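In defence of the bare table

When I moved to Tollden, I had two suitcases and no furniture. The flat was above a shop which sold wool and buttons, and the woman who rented it to me said that the previous tenant had left only one thing, a table. It was standing in the middle of the kitchen with nothing on it. I ate there, wrote letters there, and for the first weeks I also ironed my shirts there, on a folded blanket.

I have thought about that table many times, because in the houses I visit now I almost never see one like it. I see the tables, but I don't see the wood. There is a cloth, and on the cloth a runner, and on the runner a bowl with things that have no other home: keys, a battery, a letter from the bank, a pen which doesn't write. When people want to eat, they push all this to one end. When they want to do something bigger, for example to cut fabric or fill in a tax form, they go to the floor.

My opinion is simple, and I know that some readers will find it too strict. I think that each home should have one flat surface which is kept free, and that the kitchen table is the best one for this. I don't mean free only on the day when guests are coming. I mean free in the morning when you get up, and free again when you go to bed.

What my parents did

In the place where I grew up, Brovau, the table was cleared after every meal, by everybody, without discussion. My father wiped it. Then it belonged to whoever asked first. I did my school work on it, my mother rolled her dough, my grandmother sorted beans. In January, when it was too cold to work in the shed, my father brought in pieces of bicycles and laid them out on newspaper. At six o'clock the newspaper was folded and the bicycle went under the stairs until the next day.

I don't want to make this more beautiful than it was. There were quarrels. My brother once lost a small spring because the newspaper was folded too quickly, and he still speaks of it. We were five people in 3 rooms, so the table was free because it had to be. With more space, perhaps my parents would have put a bowl on it too.

But I learned something there which I didn't know I had learned. A free table is an invitation. When a child sees it, he brings his paints. When an adult sees it, she thinks of the curtain she wanted to shorten. If the table is full, the first job is always to empty it, and after that first job many people are already tired and go to watch television. I am one of those people.

About the covering of wood

There is a second matter, and it is more about the eyes. People buy a wooden table, they pay a lot for it, and then they protect it so well that they never see it again. My neighbours in Tollden bought an Ingvarsson table, the long one that comes in pale wood, and it cost them 1,914 in one payment. They were proud and a little frightened. On the same evening they put a plastic sheet over it, and over the plastic a cotton cloth with lemons. That was 8 years ago. I have eaten at that table many times and I could not tell you what colour it is.

I understand the fear. A ring from a hot cup hurts when the table is new. But the second ring hurts less, and after a year one doesn't look at the rings any more, one looks at the whole. The lines in the wood are also marks, after all. They come from good summers and bad ones, and nobody asks the tree to wear a cloth.

Pale wood is the best for this, in my view. It shows the crumbs, so you wipe it, and it gives back the light from the window on dark days. The grain runs along it in long waves, wide in one part and very fine in another, and while the coffee is getting ready you can follow one line with your eyes until you lose it. I consider this a good use of two minutes.
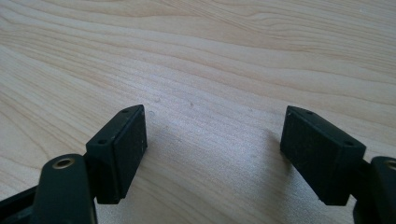
The objections

I have explained my idea to friends, and they have three answers, always the same ones.

The first is that they have no space. The keys must lie somewhere, the letters must lie somewhere. This is true, but the bowl on the table doesn't solve it, it only makes the problem higher. When I visited a friend in Fikthorpe last winter, we emptied her bowl together. More than half of it went into the bin. For the rest we put a hook by the door and a box on the shelf, and the bowl went back to holding apples, on the windowsill.

The second answer is that a bare table looks poor, or cold, as if somebody is moving out. I think this depends on what we are used to. I find a room with one calm place in it warmer than a room where every surface is talking to me. But I admit that taste is taste, and if a person loves her lemons I will not take them away. She can put them on for Sunday lunch – a cloth that appears only sometimes is a much greater pleasure than one that is always there.

The third answer is the serious one. It says: you live alone, you have no small children, it is easy for you. I have no complete reply to this. With small children a table is full again before you have turned round with the sponge. I can only say that the parents I know who manage it don't do it all day. They do it once, in the evening, and it takes them roughly the time of one song on the radio. In the morning the table is free for an hour, and perhaps an hour is enough.

What I do now

I have a different flat today and a different table, smaller, bought second-hand, with one leg that needs a piece of card under it. In the evening I take everything off, also the salt. I wipe with a cloth that is nearly dry and I go in the direction of the grain, as my father did. Twice a year I rub in a little oil and open the window because of the smell.

Sometimes I fail. In the week when I was preparing my papers for the new residence permit, the table was covered from one end to the other and I ate standing at the sink, like a horse. The papers are now in a folder, and the folder is on the shelf beside the dictionary. I still owe the office one photocopy.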